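Hello, and thanks for stopping by! This folder holds the rendered wrist-camera views Concetta Gatti and I used while comparing two simulated grippers, the Avulel and the Oláh, before we let either one near the real bench at Cistport.

## What we were after

We wanted to know how much of the target a controller can still see once the hand gets close. It sounds like a small thing, but we had spent most of May blaming the controller for misses (poor Linex, it took a lot of abuse from us), and I had begun to suspect the viewpoint instead.

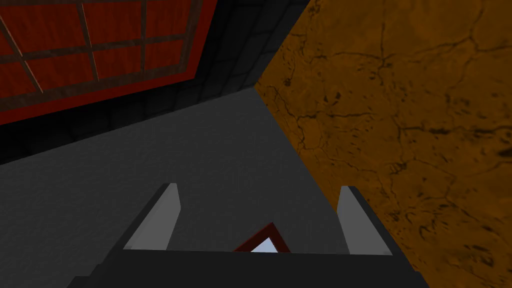

Surface textures are randomized, so please don't expect the walls and floors to look like any room you know. Cracked clay, dark tile, red wood, we let the sampler have its fun. Both grippers get the same textures and the same starting poses, and a run stops after 4000 control steps whether or not the fingers have closed on anything.

## Using the files

- Each run has its own folder, with the views, the joint log and a short settings file.
- Lighting is set per run.
- Finger opening is logged in the joint file, under `grip`.

If you only have an afternoon, start with run 11, the one we kept going back to when we argued about camera tilt. 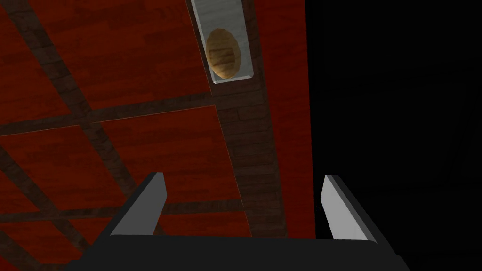 Concetta likes a steeper tilt and I like a shallower one, and after 6 rounds of this we agreed to ship both. Pick with `--tilt steep` or `--tilt shallow`; steep is the default (she got to the config file first!).

## Known rough spots

The palm hides low objects near the end of an approach, and we haven't corrected for it. Contact friction is also a guess.

Questions are very welcome. I answer mail on Thursday mornings.

Wiroj Suksawat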